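March
By the Gostari desk
Reading time: 4 min

The case for the clear bag is usually made on grounds of price. A clear bag costs little, weighs almost nothing and comes on a roll of 200. I think the price argument is the weakest one available, and that the people who make it have led a good many offices and households into buying something worse.

A container for loose belongings has two jobs. It has to hold the contents together, and it has to report what they are. Most products on the market do the first job well and the second badly. The Dalgleish storage pouch is a typical case. It is opaque, well stitched and closes with a zipper that will outlast most of what goes into it. Once closed, it has to be opened again to answer the simplest question a person can ask of it. Labels are supposed to fix this. In my experience a label is accurate on the day it is written and drifts from there, since contents change more often than labels do.

A clear bag needs no label for most purposes. Its contents are legible from outside, at least in outline and color, and outline and color are enough for sorting. A dark item and a bright one can be told apart without touching either. Two dark items may need a closer look, and I concede that a bag of black socks and a bag of black gloves will cost a few seconds. A pouch costs those seconds every time.

I kept an inventory during our last office move, which ran to 851 items that did not belong to any desk, shelf or machine. These were the leftovers: single shoes, adapters, caps, a quantity of gloves, small bottles, things that had lived in drawers. Half the rooms used Turken lidded bins and the other half used clear bags on the floor. The bins stacked. The bags did not, and this is the standard objection to them. A filled bag spreads to whatever shape its contents allow and occupies more carpet than it should. Anyone who has tried to put five of them on a shelf knows that the one at the end will go over.

The objection is sound as far as storage goes. It has less force during sorting, which is the stage where most of the work is done. A stack of bins is stable and also inaccessible, because the item wanted is seldom in the top one. Bags laid out on a floor are all on top. The area they consume buys direct access to every one of them, and for a job that lasts an afternoon I consider that a fair trade. After the sort, the contents can go into anything rigid.

There is the matter of the mouth. A thin bag will not hold itself open. It folds over, clings to the hand and has to be found again each time. The Flundari frame, a wire hoop on legs, was sold as the answer, and it works while the bag hangs from it. It also lifts the bag off the floor, puts the load on the rim, and the rim is the part that tears. My own preference is to lay the bag down with its mouth spread wide and to place the bulkiest soft item first, toward the back. It weighs the bag down and keeps the two layers of plastic apart. Small items then go in front of it or against it, where they can be picked out again without disturbing the rest.

Ten items is my upper limit per bag, and fewer if any are larger than a hand. Past 10, the small things migrate to the lowest corner and the bag starts to behave like a drawer. I have also stopped tying them. A knot in thin plastic is a permanent closure in practice, as most people will rip it before they will untie it. A single loose fold tucked under the bag is sufficient indoors.

Thickness deserves more attention than it gets. The thinnest grade is glossy and creases heavily, and each crease throws a highlight that hides part of what lies under it. A heavier grade lies flatter and reads better, though it is stiffer at the mouth. I would pay for the heavier grade for anything to be kept longer than a week and use the thin one for everything else – the sorting, the carrying from room to room, the things whose destination is undecided.

None of this makes the clear bag a good container in general. It does not protect, it does not stack, and it looks untidy from the moment it is put down. It suits one phase of the work, and that phase is long.

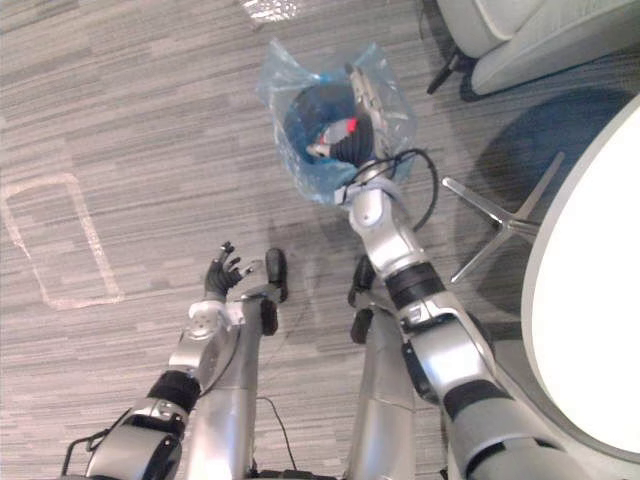 Gostari desk colleagues were split on the limit of 10, and one reader objected that a number is the wrong measure altogether: weight is what splits a thin bag, she wrote, and one pair of boots will do it sooner than 200 pens spread out flat. She would keep the lidded bins for anything with a heel or a hard edge, and accept the labeling.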